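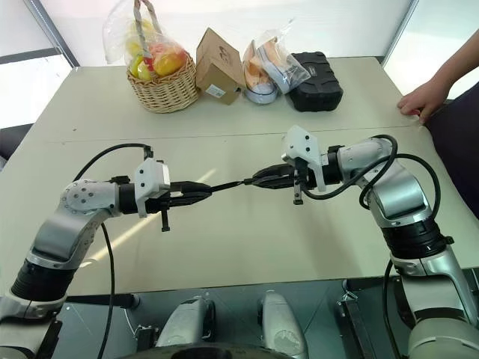

The big table at our Stemstead workshop

About Grallo

We love cords. Charging cords, speaker wire, the skinny black ones that come with everything and that you end up keeping in a drawer for years! Grallo started with one of those drawers, and now we sort, measure, label and rehome the cords and small parts that households and schools in Stemstead have finished with.

Most of the work happens at one big pale table. It has a thin seam running across it, and we've grown very fond of that seam (it's a handy line to work along when you're laying things out). Thin black pieces show up beautifully on a light top, and that matters a lot when you spend your mornings with them. Whatever we need next gets lined up along the far edge so the middle stays clear for the piece in hand.

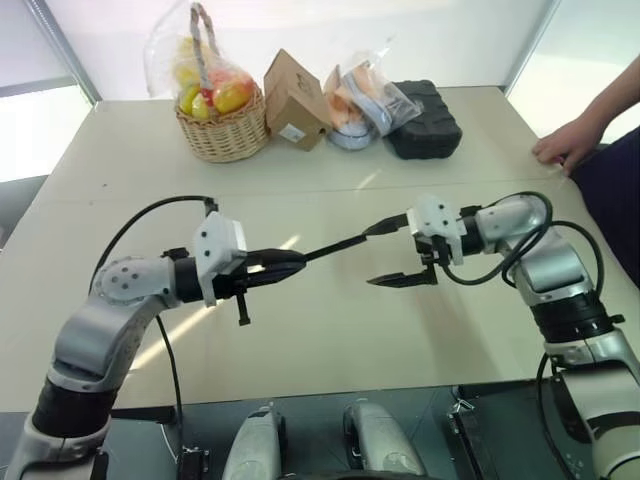
Photo: Gerardo Fiore

The windows are the other thing we'd never give up. There's one on each side of the white wall behind the table, and the daylight is lovely for matching connectors and spotting a nick in the jacket.

We opened in April with 11 storage bins. Today there are 233, all labeled by hand, and last year 2000 cords went back out the door to people who could use them. Gerardo Fiore still writes most of the labels, and he'll happily talk to you about plug shapes for as long as you've got — bring a coffee.

Got a box of mystery cords at home? Bring it over! We're on Gondal Street, next door to the bike shop, and the door is open from 9:00 in the morning. Untangled is nice, but tangled is fine too.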